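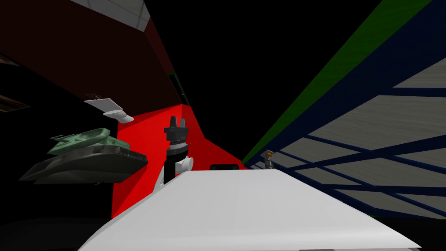

Monday, April 18, 2022

Easter Monday, and I drove alone to Siromia and back. I write this at the kitchen table with my shoes still on, so I don't lose it before sleep.

I have to say first that I did not want to rent a car. The bus on a holiday goes only in the morning, and Anežka Říha told me on the phone that if I come by bus I will see the bus station and the square and then I will turn around. She has lived there nine years and she was right about most things today. So at eight I was standing at the Kováčik office with my license and a printed paper, and the young man there gave me the key of a small gray car and said there was a scratch on the left door already. I walked two times around it to find the scratch. It was on the right door. We wrote it down.

The navigation in the car spoke German and I could not change it. I understand enough German to turn left, but every time it said a long sentence I became nervous and missed the thing it wanted. Near Plaltier it sent me off the main road into a village with one street, where a man was pushing a wheelbarrow in the middle and did not hurry. I drove behind him at walking speed for the whole street. At the end he lifted one hand without looking back. I think it was a greeting.

After Plaltier the road climbs. I had the paper map also, on the seat next to me, the old one from my father with his pencil circles. He marked places where one can stop for soup. I looked for two of them. One is a tire shop now, and the other I could not find at all, only a wide piece of gravel with a bench. I stopped there and ate my egg and bread. It was windy and the salt flew away before it reached the egg.

The bill for gas at the top was 283, and I paid in cash and received the change in very small coins. They are still in my coat and I hear them when I move.

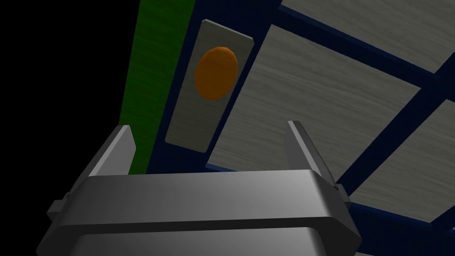
Afternoon, Siromia

Anežka waited for me in front of the post office in her yellow raincoat, although there was no rain. We left the car there and went everywhere by foot. I had forgotten how fast she walks. She shows you a thing, says its name, and she is already at the next corner — I had to ask her to stop so that I could look up. The houses on the river side are built on stone arches, and under one arch somebody keeps boats, and under the next one somebody keeps a piano with a blanket on it. I would like to know how it got there, but Anežka said she had never thought about it.

We climbed to the chapel. It is closed until May, so we sat on the steps. From there you see the whole valley, and the road I had come by looked quite short and simple, with no sign of the trouble I had on it. In February, she said, the fog stays below for weeks and the people up here dry their laundry in the sun while the town has lamps on at noon. I asked if she is lonely here. She thought for a while and said, on Sundays. Then she asked me the same and I said I would write to her about it, which was a cowardly answer.

We had coffee and a braided Easter bread at her place, too sweet, but I ate three pieces. She gave me the rest in a paper bag. I left at half past four because I am afraid of driving in the dark.

The way home

I went by Cimgate this time, the lower road. It is longer by 20 minutes but it follows the water and there are almost no curves. There was a sign for 30 through all of Cimgate and I kept to it exactly, and a line of cars grew behind me. One of them used his horn. I kept to 30.

After that the sun was low on the right side and I turned the German voice off. I drove without it for maybe an hour, only with the road signs, and I made one mistake and corrected it myself. I sang a little.

At Kováčik the young man had gone home and I put the key through the slot in the door. Tomorrow I must call them about the deposit. Also write to Anežka, and wash the thermos, and find where the bread bag is. I believe I left it on the back seat.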